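About Nedon

Nedon records manual tasks for robot training. Liesl Pfister and Theda Dreßler founded the company to supply demonstration data to integrators who had arms on the floor but no practical way to program them for small, awkward parts. We now have 17 employees at two sites, Cunska and Ammann.

How we record

Most of our work is done with hand-held grippers. The operator holds the gripper in both hands and carries out the task at a table, with no arm attached. Motion and finger opening are logged together and later mapped to the customer's robot. Where a task depends on the reach of a particular arm, we record by remote control instead — slower, but closer to the final cell.
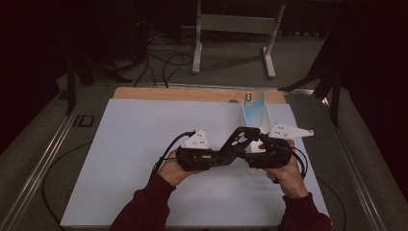

What we deliver

Each project ships as a set of trimmed episodes with calibration files and a written task protocol. Failed attempts are kept and labeled. Desodier, our in-house review tool, is included for seven months after delivery.

Working with us

New operators train for two weeks before their recordings enter a customer set. Site visits are arranged through the Cunska office. Ammann is closed to visitors in June.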